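Clevis 0.9 adds grasp planning for bedding and laundry

3/29/23

Grullby has released version 0.9 of Clevis, its control and planning stack for parallel grippers. The update replaces the single-stage grasp scorer with a two-stage planner meant for cloth on cloth: garments, sheets and blankets lying on surfaces that deform under contact.

Earlier versions of Clevis segmented a scene, picked the highest-scoring grasp and closed the fingers to a fixed width. According to the release notes, that worked on tabletops, where the support plane is rigid and its height is known. On a bed, the depth estimate for the support surface shifts with every fold, and the old planner often counted a ridge in the comforter as part of the garment on top of it.

The new first stage estimates layer boundaries. It assigns each pixel a layer index and a confidence value, and passes regions with low confidence to a second network that looks at a short window of wrist-camera frames. The second stage samples candidate grasps only inside a single layer and discards any whose closing path crosses a boundary.

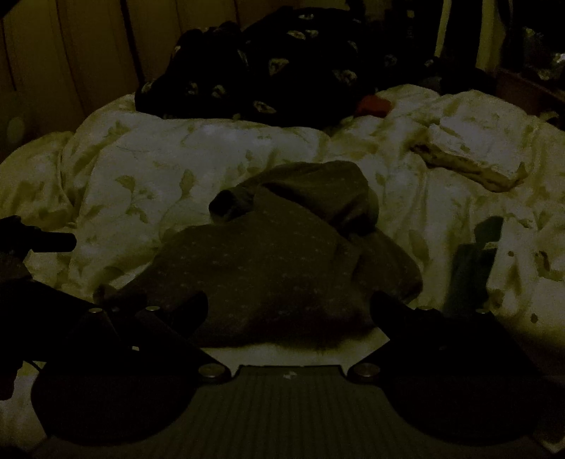
A dark grey garment on a printed comforter, seen between the gripper fingers.

Low light is a stated target of the release. Grullby trained the layer model on wrist-view recordings made in ordinary bedrooms, with exposure left on automatic. Dark fabric against a white comforter gives the model a strong outer contour and very little texture inside it, and the notes list this as the most common source of split masks. Version 0.9 merges adjacent masks when their boundary has no matching depth step. The threshold is exposed as a parameter and can be set per task.

The training set for the layer model contains 138 recorded sessions. Grullby held out 30 of them for evaluation and reports fewer double-layer grasps on the held-out sessions than with version 0.8. It did not publish a rate for either version. The company says a full comparison will follow in May, along with the evaluation scripts.

Control changes are smaller. The finger controller now runs at 400 Hz, and closing stops on a change in motor current instead of a target width. A new approach mode lowers the gripper until it detects contact, then backs off before closing. The mode is disabled by default. Users who enable it need to recalibrate the current sensor, and the calibration routine has been moved from the setup wizard to the command line.

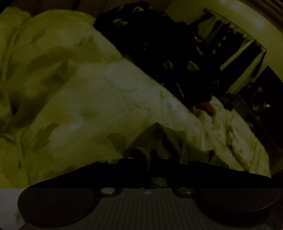
Wrist view at a bunched white comforter. The ridged panel on the gripper carries a quartered marker.

Plain white bedding remains a weak case. Where the same fabric folds over itself, color gives no cue and the layer index depends almost entirely on shading and depth. The planner can return an empty grasp list in these regions, and calling code should handle that result. In version 0.8 the call blocked until it timed out.

The release also changes the log format. Layer masks, rejected candidates and the reason for each rejection are now written to the same file as the joint data, with a shared clock. MacLeish, the open-source log viewer used by many Clevis sites, reads the new format from its current development branch. Cikby, the simulation package bundled with Clevis, gains a cloth contact model but does not yet simulate more than one layer.

The notes list 42 closed issues. Two known problems are carried forward: mask flicker when the wrist camera changes exposure during an approach, and a memory leak in the replay tool on long sessions.

Clevis 0.9 is available now to existing license holders. Configuration files from 0.8 load without changes, except for the fixed closing width, which is ignored with a warning.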